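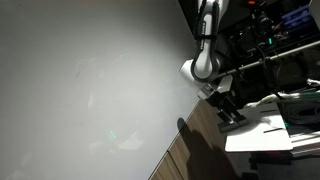 Pale grey in bright light, with the faint scuffs that come with it.

I wanted a pale kitchen so badly that I dreamed about it. I'm not kidding. I had a dream where I was wiping down a long, light gray counter with a clean white cloth, and there was nothing on it, not even a toaster, and I woke up happy. My real kitchen at the time was brown. Brown counters, brown cabinets, brown floor with a darker brown speckle in it that could hide a whole dropped meatball (I know this from experience).

So when we finally had the money to redo it, I went pale with everything. Counters, table, shelves, even the little ledge under the window where I keep the dish soap. My husband asked one question, which was "What about the turmeric?" and I told him we'd be careful.

We were not careful.

The first mark showed up before we'd even finished unpacking the plates. It was a gray-black streak by the stove, the kind you get when you drag a pan instead of lifting it, and I went after it like it had insulted my mother. Dish soap did nothing. Baking soda did a little. I stood there rubbing until my shoulder hurt, and then I tilted my head and saw that I'd made a shiny patch the size of a saucer. I'd traded a line for a circle.

I called Dorota Ziółkowski, who put in our counters and has been at the Rungate showroom long enough to have seen every color come in and go out again. I think she gets this call a lot. She asked what I'd used, sighed, and told me to put the scrubby side of the sponge in the garage where it belongs.

"People think a light counter gets dirtier," she said. "It gets just as dirty as your old one. You're meeting your dirt for the first time."

I've thought about that more than I'd like to!

Her routine is so plain I almost didn't write it down. Warm water, one drop of dish soap, a soft cloth, then a dry cloth right after. The dry cloth is the part I'd been skipping. A lot of what I'd been calling stains was just old water — you wipe, you leave it damp, it dries in a cloudy swirl, and next morning you swear the counter's ruined. For metal marks from pans she likes a white eraser, the school kind, with hardly any pressure. Turmeric she leaves to the sun. She has a customer out in Hikham who lays the stained cutting boards on the back steps all afternoon, and the yellow fades off a bit more each day. Ours faded too, most of the way. There's a ghost of a curry next to the sink that I've decided to be fond of.

Then there's light, and I wish I'd thought about it before I spent a cent. My old kitchen looked the same at noon and at night. The new one changes all day long. In the morning the sun comes in low over the sink and every crumb has a shadow. By dinner it's soft and even and you'd think a cleaning crew had been through. We had a strip of bright white bulbs under the cabinets and I couldn't stand them, they turned the whole room into a dentist's office, so I swapped them for warmer ones for 6 dollars apiece. Best money in the whole project. The counters themselves came in at more than 1,000, and the bulbs made the bigger difference to my mood.

Kibet Langat took the opposite road. He runs a small café in Konard and went pale on purpose, tables and all, then let the customers have at it. He had 200 dollars set aside for refinishing the tops after the first year and spent it on a coffee grinder. I went in September to see them and I was a little shocked, to tell you the truth. Cup rings, pen dots, long skinny scratches where people slide their laptops in. But I sat there with my coffee for an hour and by the end I liked those tables better than mine. The marks had kind of run together into a color of their own.

I asked if any of them bothered him. He pointed to one ring near the register, very dark, perfectly round. "My own cup," he said. "First week."

I haven't gone full Kibet. I still dry the counter, and guests still get a coaster whether they want one or not. But the shiny saucer by the stove is there for good, and I put the pepper mill on it most days, and some days I forget to. My husband is making the curry again tonight, and I've already moved the white dish towels to the other room.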